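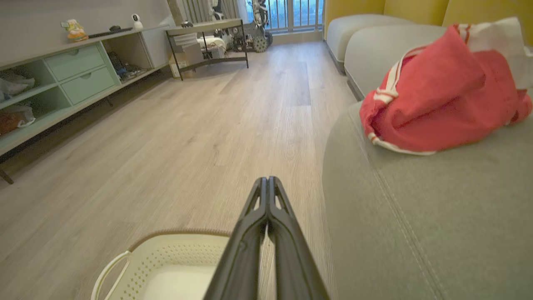
Laundry day in our house used to eat the whole weekend, so I've picked up a few habits over the years and a couple of you asked me to write them down. Here goes!

First, towels. I quit using fabric softener on them back in January and they soak up water so much better now. If yours have gone stiff, run them once with a cup of white vinegar and no detergent, then give each one a good hard snap before it goes on the line (my neighbors must think I'm furious about something).

Socks go in a mesh bag, one bag per person. I own 4 and I still lose the odd sock, but it's a lot better than it was.

For grease spots, a drop of plain dish soap rubbed in with your thumb, leave it 5 minutes, then wash as usual. Check it before the dryer!! Heat sets whatever is left and then you're stuck with it. I ruined a very nice blue shirt that way.

Collars: same dish soap, old toothbrush, small circles.

Fold things warm if you can. I dump everything on the couch, put on some music and do the shirts first while they're still soft, and the underwear can wait (mine mostly doesn't get folded at all).

Oh, and wipe out the rubber seal on a front loader once a week and leave the door open a crack. Ours smelled like a pond until I started doing that.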